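Hands wanted for tabletop sessions in Itthorpe

Hi all, Crisanto here. I'm looking for 17 people who like fiddly little jobs — picking up small metal parts, turning them, setting them down again on a white table. If you enjoy model kits or fixing the hinge on your glasses, you'll do great!

Sessions run 45 minutes at the Runby room, with a 30 minute practice first (paid too, same rate). You'll sit at the table and work with a gripper in each hand. No experience needed, but you should be comfortable using both hands at once and okay with doing the same thing over and over. Please leave rings and bracelets at home.

We start the week of Jan 15, 2024, and evening slots go fast. To sign up, write to Tapio Laitinen at the Dizon front desk with your name, a phone number and two times that suit you. Tell him if you're left-handed — I'd love a few more of you.

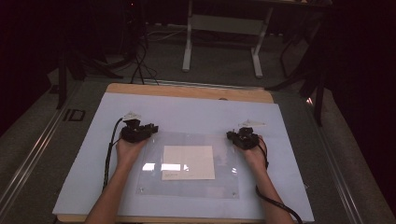
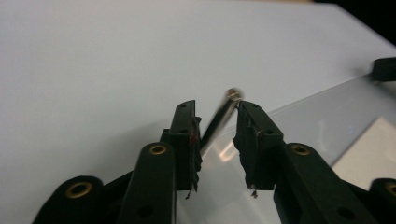
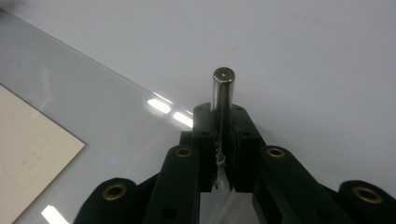 Table setup first, then two small metal parts up close.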